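Search this forum
Search titles only
Advanced search

Open day at Zeremeo - anybody else go?

benchvise_60
Went over to the Zeremeo open day in October and figured I would write it up while I still remember it. I run a small kitting line at Dodell and we have been going back and forth on whether any of the small parts packing could be automated. Not bolts in a feeder. I mean the mixed stuff, key clips, rings, little trays that all have to land in the right box.

Doors opened at 10 and they had coffee in the lobby. The first half hour was a talk with slides and I could have skipped it. After that they split us into groups and walked us through the lab. There were two arms running, both on tabletop tasks, and a side room for the hand-held work, where a person does the job with the gripper in their own hand and the recordings go into training. That room was the part I went for.

The presenter said they had 1,069 recordings of the clip task so far. She said 372 of those had been thrown out, mostly for dropped parts or for the person going too fast. I wrote both numbers down because I asked what a usable recording costs in labor and did not get a straight answer.

drywell
Was this the one out past the Tretdale exit? I had it on my calendar and forgot. Did they let you try the gripper yourself or was it hands off?

benchvise_60
Yes, that's the place. They let you try it. You squeeze the handle and the jaws close, and it takes a few minutes to stop reaching with your other hand. Picking up a clip is harder than it looks when you only have two flat fingers. A clip lying flat on a table gives you hardly anything to grab. I got better results coming at it from the side.

The finger pads on the one they handed around had plenty of wear on them, with scuffs and a bit of fraying at the edge. I asked how often they change pads and the answer was "when the operator complains." I would want a schedule for that.

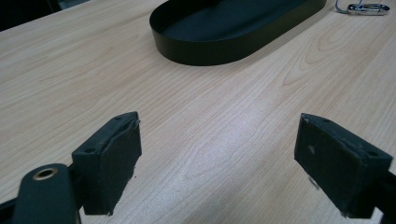 Aoun_shopfloor says he can't see the point of any of it for a line like Dodell's. His view is that a clip goes in a tray, a bowl feeder and a cheap pick head will do that all day, and you don't need a single recording to set it up.

benchvise_60
I don't disagree if it was one clip. We change parts all the time, and each changeover on a bowl feeder means new tooling or at least somebody standing there with a wrench. If the changeover was a day of somebody using the hand tool, I could live with that.

Aoun_shopfloor
A day? You just told us they have over a thousand tries at one task and threw out a third of them. That isn't a day. And you said yourself they would not tell you what it costs. When a vendor won't give you a number it's because the number is bad. I have been to plenty of these open days and they all have good coffee.

pallet_jill
I was there too, in the afternoon group. I think you are both being a little hard on it. Our presenter said the first task takes the most recordings and later ones should need fewer. "Should" was her word, so take it how you like. I did see one arm put a part back after it slipped, without anybody touching it, and a bowl feeder is not going to do that.

The other arm was stopped for most of our tour. They said it was a software update.

benchvise_60
Both arms ran the whole time in the morning. The one on the left was slow, though. I didn't time it but our slowest packer would beat it easily. They were upfront about that.

drywell
Slow doesn't bother me if it runs overnight. What happens when it drops one on the floor at 2 a.m.?

benchvise_60
I asked that. They said it skips the part and flags it, and somebody picks it up in the morning. Whether it always knows it dropped one is another question, and I didn't get to see it.

torque_stripe
Question about the hand tool. Is it heavy? We looked at a different one last year and people's wrists were sore by lunch. It never made it past the trial for that reason alone. The software people don't think about it because they use it for ten minutes at a time.

pallet_jill
Heavier than I expected but not terrible. I held it for maybe five minutes. Can't speak to a full shift. I noticed the people doing the recordings were sitting down with their elbow on the table, so that may be how they get around it. They said operators switch off every hour.

Aoun_shopfloor
So now add a second operator to the cost nobody will quote.

torque_stripe
Switching every hour doesn't have to mean a second operator, it can be the same people rotating through other jobs. That is how we do it on torque tools. But yes, it needs to be in the quote.

benchvise_60
Fair. I am going to ask for it in writing. What I want from them is a trial with our own parts, on our own bench, with a written count of hours. They said they do those but there is a wait, and they want sample parts mailed in first. If I can get the OK I'll send them a box of the clips and the split rings, since those are what we have the most trouble with. The rings catch on each other.

drywell
Send them the worst ones you have. If you send nice parts you will get a nice demo.

Aoun_shopfloor
On that we agree. Also find out who owns the recordings once your people have made them. I didn't see that mentioned anywhere in the write-up.

benchvise_60
Good one, I did not ask. Adding it to the list.

pallet_jill
They have a second open day planned for spring, no date yet. The sign-up sheet was by the door. If anybody is going from the Tretdale side I have room in the car.

drywell
Put me down for that. I can meet you at the park and ride.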